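Furkden Open House, Sunday, July 28, 2024

I had been meaning to go to the Furkden open house for years, ever since my neighbor Nia Owen came home from one with a tote bag full of wallpaper samples, and this summer I finally made the drive. Furkden is an old textile mill that has been turned into offices and studios, and once a year the tenants let the rest of us wander through. Tickets were 8 dollars and that included a very decent lemonade!

Our guide, Rostam Sharifi, started us in the former dye house, where the floor still slopes toward the drains (wear flat shoes, please). He told us the mill had 200 looms at its peak and that you could feel them through the soles of your feet from the bridge. From there we climbed to the newer offices, all painted white, and quite a change after the brick downstairs.

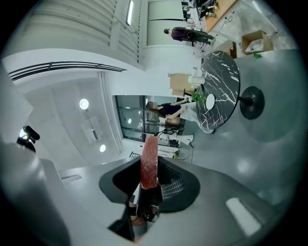

In the bright white offices at Furkden.

After that came my favorite stop, the Willems pattern room. Tineke Postma has been sorting the mill's old pattern books since June, and she let us turn the pages of one ourselves. I could have stayed all afternoon with the little blue checks, but the group was moving on and I had already been left behind once, at the lemonade.

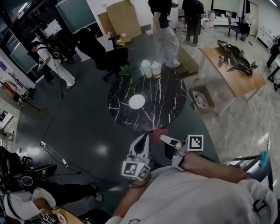 By the round table with the marble-like top.

We finished in the yard, where Stosetti had a stand with almond cookies. I bought 11, meaning to bring most of them home. Parking is across the bridge and fills up early, so go in the morning if you can.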